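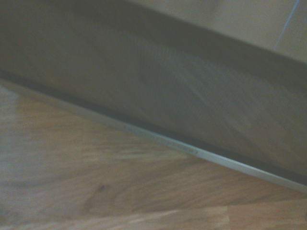 Home > Products > Software modules > Kuveo Blurgate

Kuveo Blurgate
Sharpness-aware grasp timing for wrist cameras
Part no. KV-1036 | Software licence, per arm | Made in Mestbridge

Wrist cameras see beautifully until the moment you need them. At arm's length they can read a label. A hand's width from the work they produce soft brown weather, and most control software carries on believing every pixel of it. Blurgate is a small module that teaches a policy to notice when its own close-up view has gone off, and to lean on something better until it comes back.

What it does
Each incoming wrist image is given a sharpness score, patch by patch. Patches that score well go to the policy as usual. Patches that score badly are faded down, and the gap is filled from the last good view, shifted to allow for how far the arm has moved. The policy also receives the score itself, so it can learn to slow down when it is half blind. People do this in dark hallways without a licence key.

Long straight edges get special treatment. A smeared edge is still an edge, and a slim metal rim over wood grain will usually give you its slope well after any small lettering on it has turned to dots. Blurgate keeps the slope and throws away the dots.

Where it came from
The method began as a side note in Thaddäus Lehner's work on picking up flat things, a subject with few admirers. Flat panels on wooden tops are awkward: there is very little to hold, the grain is full of lines that would love to be mistaken for the object, and any shiny face offers a second set of lines that belong to something else entirely. Lehner's first fix was a better lens. His second was an even better lens. The third was the method sold here, and it costs less than either.

The result, briefly
We trained the same policy twice on the Udel flat-object set, once with Blurgate and once without, and ran both on an Ongart arm. The task was to close on the near edge of a flat panel and lift it clear of a wooden top. Out of 10 lifts per policy, the plain version managed 7 and the Blurgate version 9. We know what a statistician would say about 10 lifts. Ours said it in December, at length, and a larger run is under way.

The one Blurgate failure was a grasp on a reflection. The score was excellent. Reflections can be very sharp.

What is in the licence
Scoring module and view-shifting module, as a library
Training hook for adding the score to an existing policy
Viewer for playing back runs with the scores laid over the images
Scoring weights trained on wood, painted metal and grey laminate
Manual, written by Balthasar Aebischer, who does not care for adjectives

What you need
One wrist camera, fixed focus or autofocus
Arm pose for every image, on the same clock as the camera
A policy you can retrain (bolting the module on to a frozen one makes things worse, and we have the recordings)

Known limits
Glass and mirror finishes are not supported. Motion blur and focus blur get the same score, so an arm in a hurry is treated as an arm too close. If the wrist view is poor from the very first image there is no good view to fall back on, and the module will hand over a low score and its regrets. Blurgate does not read text and won't recover any that the lens has lost.

Autofocus cameras work, with one catch: some will hunt between the panel and the table beneath it, and the score goes up and down with them. Lock the focus for the last stretch of the approach if your camera allows it.

Ordering
Licences are issued per arm and do not expire. Universities may ask for the research licence, which is the same software with a more patient support address. Lab visits in Mestbridge can be arranged through the contact form. Please bring your own flat object, as we are tired of ours.

Related products
Kuveo Edge Viewer
Kuveo Pose Clock
Wrist bracket for Ongart arms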